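Cabral review: eleven weeks of teaching two arms to put the dishes away

I went into this wanting a cheap way to stop babysitting training runs, and I came out with opinions, so get comfortable. Cabral is a training kit for two-arm setups. You collect demonstrations by hand, it trains a policy on them, and then (the part you're paying for) it looks at where the policy got shaky and asks you for more demonstrations in just those spots. The method comes out of a paper by Tala Bataineh and her group, and the version I tested is the packaged one sold by Votden, license and all.

First, the install. Ugh. The docs assume you're on the newest driver and never say so, and I lost an entire evening to a message that read "stream mismatch" and nothing else. Once I'd matched versions it came up fine and hasn't fallen over since. The viewer is lovely, by the way! You can scrub through an episode with both arms' joint traces underneath, and flag a bad one with a single key. I've been using Edum for that job for ages and I'm not going back.

My test task was boring on purpose: tableware. Pick up a cup, move it, set it down on a plate, sometimes hand it from one gripper to the other on the way. Handing over is where my old policies always went to pieces. The left would let go early, or both would hang on and have a little tug of war until I hit stop.

Over the whole test I recorded 2,728 episodes, which sounds like a lot and felt like more. Most are under 20 seconds. I did the first batch the ordinary way, spreading the cup and plate all over the table, and then let Cabral pick the starting layouts for the rest. It's a funny feeling, having software tell you where to put your crockery. It kept asking for layouts off to one side, where one arm has a much longer reach than the other -- and I'd been skipping those without noticing, as they're annoying to teleoperate.
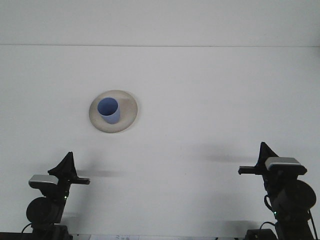
Does asking for targeted demonstrations beat simply recording more of them?

On my table it did, by a good margin. I trained one policy on ordinary episodes only and one on the same number of episodes with the targeted ones mixed in, then ran the same handover trials on each. The ordinary one managed 8 out of 11. The targeted one got all 11. Small test, I know, and I wouldn't put it in a paper, but I repeated it with a different random seed and the ordinary policy got 9 that time while the targeted one held steady.

What I liked even more was how it failed when I pushed it. I swapped in a heavier mug it had never trained on, and instead of charging ahead it slowed down near the grasp and tried again. Bataineh's paper talks about this a bit (the retry behavior comes from keeping your corrections in the training data, so don't delete those!) and I'd assumed it was wishful writing. I take that back.

Now for the grumbles. The uncertainty score that picks your next layout is a black box in the packaged version. You get a number and a colored dot. The paper spells out the formula, so why can't I see the pieces in the app? It also gets hung up on lighting. I moved a lamp in March and for two days it decided every layout was an emergency. There's a setting to damp that down, buried under "advanced," and it should be on by default.

Training time is so-so. A full run takes overnight on my one graphics card, and the targeted rounds each need a fresh one, so plan on a rhythm of record, sleep, record. If you're used to Bristuten you'll find it slow. Bristuten is a lot quicker to train, and if all you do is one-arm pick and place I'd stay with it and save the money. It has never given me a handover I'd trust with a real dish, though.

Support was better than I expected. I wrote in twice and got a real reply both times, once with a patched file attached. The forum is pretty quiet.

So would I buy it again? For two arms, yes, and I've already renewed. I'd knock a point off for the install and another half for that mystery score. I'm moving on to stacking bowls next, and I'll add those results at the bottom of this page once I've got enough runs to say anything useful.

Updated 26 April 2023: the new release fixes the "stream mismatch" message -- it tells you which version it wants now. The lamp setting is still buried.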